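Backstage safety walk-through, with my comments
Talpur Playhouse, July, before the first tech rehearsal

I do this walk before every show, and this time it's a big family drama set in one crumbling house, so there are stairs, a balcony, and a lot of people storming out of doors. Items are marked OK, FIX or ASK. My comments come after each one.
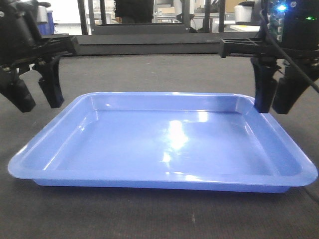
Radwa Tazi
Stage Manager

1. Main staircase (unit left) – FIX
The handrail wobbles at the fourth step. Our lead grabs it hard at the end of Act One, and I mean hard! Davoud has promised me two new bolts and a brace before tonight's run at 6:30.

2. Balcony rail – OK
I leaned on it, then Davoud leaned on it, then we both did. Solid.

3. Glow tape – FIX
Good on the stairs, worn away on the upstage crossover. Anybody coming off in the blackout after the birthday scene is walking blind, so please carry a flashlight until I've redone it.

4. Fire exits – OK
Both clear. Somebody had parked the costume rack in front of the stage right door last week, and I moved it. Please don't put it back (you know who you are).

5. Extinguishers – OK
Tags are current and pins are in. The one by the prompt desk now has its own hook.

6. Breakaway bottle – ASK
We've got the sugar glass ones from Novside this time and I like them a lot, but the pieces still slide on the painted floor. Nghĩa, can we try the smash two feet further upstage, on the rug? Shoes on for everyone in that scene, even the sleepwalking bit.

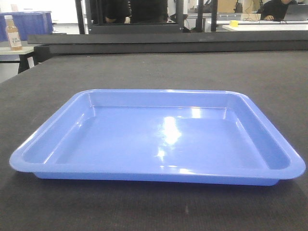 I'd also like a proper sweep at intermission, with a broom and then a damp mop, and nobody barefoot until I call it clear.

7. Slap and struggle, Act Two – ASK
Souad ran it at half speed and it looked great, but the turn takes them very close to the window unit. Fight call stays at 7:10 every night, no skipping it because you feel warmed up.

8. Hanging lamp – OK
Safety cable is on and checked. It swings more than I expected when the door slams, though it clears the tallest head in the cast.

9. Haze – FIX
The machine is aimed straight at the front row. Turn it toward the back wall and bring it down to up to 4 short bursts per act, please.

10. First aid kit – FIX
Low on cold packs and the small bandages. I'll pick some up on my way in.

I'll walk the FIX items again before the half and initial the sheet on the callboard. If you spot something I missed, write it at the bottom with your name.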